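Sethi pick-and-place cell - frequently asked questions about the rack collision fault
Last updated in March by the support desk, Ondwood

We have received many questions about the fault where the arm presses into the divider of the rack while it is placing an item. We collected the answers on this page. It is for operators who use the Sethi controller with the tabletop task set, in simulation or on the real table. Please read the first three answers before you start the cell again.
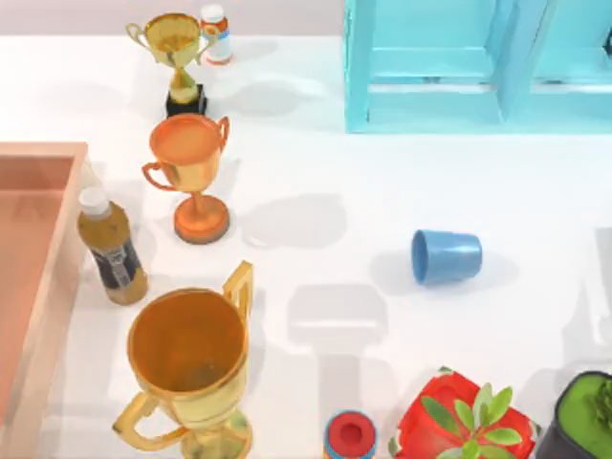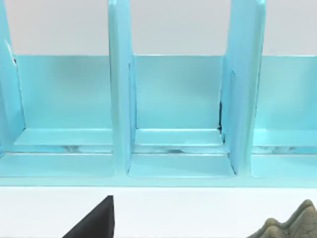 The table task in simulation: the tabletop and shelf from above (first) and the rack compartments seen from the front (second).

What is the fault?
The arm goes to a compartment of the rack and lowers the item. In some runs it goes too far to the side and pushes on a divider. The controller should stop at once when it feels this contact. With controller version 2 it did not always stop, and the motor continued to push until the time limit of 30 seconds was over.

How do I know if my cell has this problem?
Open the run log and search for the message "place target inside solid". If you find it, your cell has the problem. The message is a warning and it does not stop the run, so it is easy to miss. A second sign is an item which is released too high and falls over on the ledge.

Was anybody injured?
No. At the Flekville site a divider was cracked and one gripper finger was bent. The door of the cell was closed at that time and the operator used the stop button. We still treat it as a safety matter.

What should I do right now?
Press the stop button and wait until the status light is red. Switch the cell to manual mode. Do not open the door while the arm is still pressing on something, as it can spring back when the power goes off. Move the arm away slowly with the pendant, in the direction opposite to the push. After that you can open the door.

What is the cause?
There were two mistakes and they happened together. The first is in the rack model. The collision shape of the rack was made simpler to save computing time, and in this step the dividers became thinner than they are drawn. The planner believed there was free space where the divider already was. The second mistake is in the contact check. It was switched off during the last part of the placing movement, so that a light touch on the ledge would not end the run. Nobody switched it on again for sideways contact.

Why was it not found in the simulation tests?
The test counted a run as good if the item was in the correct compartment at the end. It did not look at the force on the way there. When we played the old runs again with force recording, 11 of them showed a contact with a divider. All of these had passed. We are sorry for this, it was our test and our mistake.

Does it depend on which item is being moved?
Yes, a little. Items with handles, for example the trophy cups, are wider than the planner thinks when they are turned in the gripper. Bottles gave us less trouble. A cup lying on its side must be gripped at a different angle, and then the wrist comes nearer to the divider. Until you have the update, please use only bottles which are standing upright.

Can I continue to work with version 2?
Only with reduced speed and with the rack task disabled. Go to Settings, then Tasks, and remove the mark next to "Place in rack". Other table tasks do not use the rack model and they can run as before.

How do I install the corrected version?
Download version 2.1 from the Trurkwood download page and restart the controller. Then load the new rack model by hand - the update does not replace it for you. If you skip this step the planner will continue to use the old shape.

How do I check that the update works?
Run the rack task with no item in the gripper at the lowest speed, 5 times for each compartment. Keep one hand near the stop button. In the log there should be no "place target inside solid" message. Then do the same with one light bottle.

My rack has a different colour or size. Is it also affected?
The colour has no influence. If you made your own rack model with our simplify tool, then yes, please make it again with the new tool and compare the divider thickness with your real rack.

Who pays for a damaged gripper or rack?
If the damage happened with version 2 and you still have the log file, we will replace the part. Send the log and the serial number of the cell to the support desk in Ondwood. Please do not delete the log before you have our answer.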